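El **té oolong** es un té de oxidación parcial, situado entre el verde y el negro. Se elabora con hojas de *Camellia sinensis* que se marchitan, se agitan para magullar los bordes, se calientan para detener la oxidación y se enrollan o retuercen antes del secado. El grado de oxidación varía mucho según la zona y el productor. 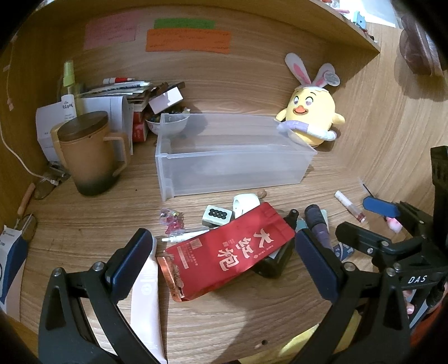
Los oolong de roca proceden de los montes Wuyi, en la provincia china de Fujian. Crecen en suelos minerales y suelen tostarse, lo que les da un sabor intenso. El más conocido es el Da Hong Pao («gran túnica roja»), cuyo nombre se escribe 大红袍, como en los caracteres de color crema del sobre rojo. Se comercializa tanto a granel como en dosis individuales.

## Preparación

Se emplea agua a unos 100 °C y varias infusiones cortas de las mismas hojas. En los oolong menos oxidados se prefiere una temperatura algo menor.

## Véase también

- Té verde
- Té negro
- Gaiwan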